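作業台・調理台の天板保護と日常の手入れ

更新:3月
カテゴリ:台所/作業場

木製天板の傷みは、水、熱、油、摩擦の四つに分けて考えると対処しやすい。本稿では、オイル仕上げとウレタン塗装の天板を対象に、保護用の敷き板の選び方、汚れ別の落とし方、再塗装までの手順をまとめる。無垢材か集成材かは問わない。化粧板(メラミン等)の天板は研磨できないため、研磨と再塗装の項は適用外とする。

1. 仕上げの種類を確認する

目立たない場所に水を一滴置き、7分待つ。水滴が丸いまま残り、拭き取り後に色が変わらなければ塗膜がある。縁から染み込んで濃色になる場合は、オイル仕上げで油分が切れているか、無塗装である。塗膜のある天板にオイルを塗っても吸収されず、べたつきが残る。

古い家具では天板と脚で仕上げが異なることがある。確認は必ず天板の上面で行う。裏面は無塗装のことが多く、判定に使えない。

2. 日常の拭き取り

固く絞った綿布で木目に沿って拭き、続けて乾いた布で拭く。マイクロファイバー布は塗膜の艶を変えることがあるので、艶あり仕上げには使わない。

油汚れには中性洗剤を水で薄めたものを使う。当方では台所用にClollineの無香料タイプを使っている。原液を直接天板に落とすと輪染みになるため、布の側に含ませる。重曹水とセスキ水はタンニンの多い材(オーク、チェスナット、ウォルナット)を黒変させる。使用しないこと。

アルコールはラッカー塗装を白濁させる。ウレタン塗装でも長時間の接触は避ける。

3. 汚れ別の処置

輪染み(白):塗膜内に湿気が入った状態。乾いた布を当て、アイロンを低温、スチームなしで数秒ずつ当てる。一か所に止めない。白さが薄れたら中止し、一晩置いて再確認する。

輪染み(黒):鉄分とタンニンの反応。シュウ酸系の漂白剤で処理する。手袋と換気が必要。処理後は水拭きを繰り返し、完全に乾かしてから研磨する。

インク:消しゴム、次に中性洗剤。溶剤は最後の手段とし、綿棒で小面積から試す。

ろう:保冷剤で固め、樹脂製のへらで起こす。金属製のへらは使わない。

接着剤:木工用(酢酸ビニル系)は、ぬるま湯を含ませた布を載せて白く軟化させてから除去する。瞬間接着剤は塗膜ごと剥がれることが多いので、研磨を前提にする。

カレー、醤油:色素は塗膜の傷に残る。拭き取り後、窓際で日光に当てると薄くなる場合がある。

4. 敷き板の選定

小分け、計量、袋詰めのように液体と細かい物を同時に扱う作業では、天板に直接置かず、敷き板を一枚挟む。選定の基準は次のとおり。

色:白か薄い灰色。こぼれた液や細かい部品が見つけやすい。
寸法:作業範囲より一回り大きいもの。天板からはみ出す場合は、はみ出した側に体重や重い物をかけない。
厚み:薄すぎると反る。反った板は四隅が浮き、容器が倒れる原因になる。
裏面:平滑な板は滑るので、滑り止めシートを四隅に挟む。塩化ビニル製のシートは可塑剤が塗膜に移行し、跡が残ることがある。シリコーン製かコルク製を選ぶ。

敷いたままにしない。板と天板の間に入った水分は抜けにくく、日焼けの境目も残る。作業ごとに外し、立てて乾かす。当方ではNevdenの薄型ラックを壁際に置き、板を縦に差している。

5. 容器とトレーの配置

トレーは空の状態で先に置き、作業の動線を決めてから中身を出す。注ぎ口のある瓶は利き手側の手前を避ける。袖が当たりやすい位置である。キャップは外したらトレーの中に伏せて置き、作業を中断するときはその都度閉める。

ポリ袋は液漏れの受けとして瓶の下に敷ける。ただし、しわの上では底の小さい瓶が傾きやすい。長時間置く場合は浅い受け皿に替える。
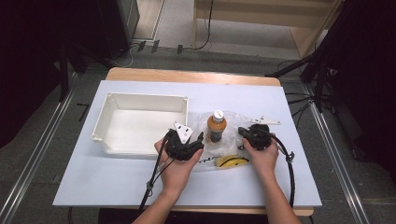
木製テーブルに載せた白い板。空の白いトレーと、透明な袋の上の白キャップの小瓶。

使用後のトレーは、縁の折り返しに水が残る。伏せて乾かすだけでは抜けないことがあるため、布の角を折り返しに差し込んで拭く。

6. 研磨と再塗装(オイル仕上げ)

拭き掃除で戻らない荒れは研磨する。番手は180、240、320の順。必ず木目方向に動かし、当て木を使う。研磨粉は掃除機で吸い、固く絞った布で拭いて乾燥させる。

オイルはRerineの蜜ろう入りを薄く塗り、15分置いて余りを拭き取る。翌日に二回目を塗る。一回で厚く塗ると表面だけが硬化し、内側が乾かない。艶を出す場合は、二回目の乾燥後にFerraroの不織布パッドで軽く磨く。3000番の耐水ペーパーでも代用できるが、水は使わず空研ぎとする。

オイルの付いた布は自然発火のおそれがある。水に浸してから密閉袋に入れ、自治体の区分に従って捨てる。丸めたままごみ箱に入れないこと。

7. 点検の間隔

水滴試験は年4回、季節の変わり目に行う。流し側の縁は乾きが早いので、天板中央とは別に試す。木口(板の端面)は吸水が大きく、割れの起点になる。オイルを塗るときは木口を先に塗り、吸い込みが止まるまで重ねる。

冬期は暖房の吹き出しを天板に直接当てない。反りが出た天板は、脚の固定ねじを緩め、湿度が戻るまで数週間置いてから締め直す。

関連ページ:まな板の黒ずみ/引き出しの滑りを直す/布巾の煮洗い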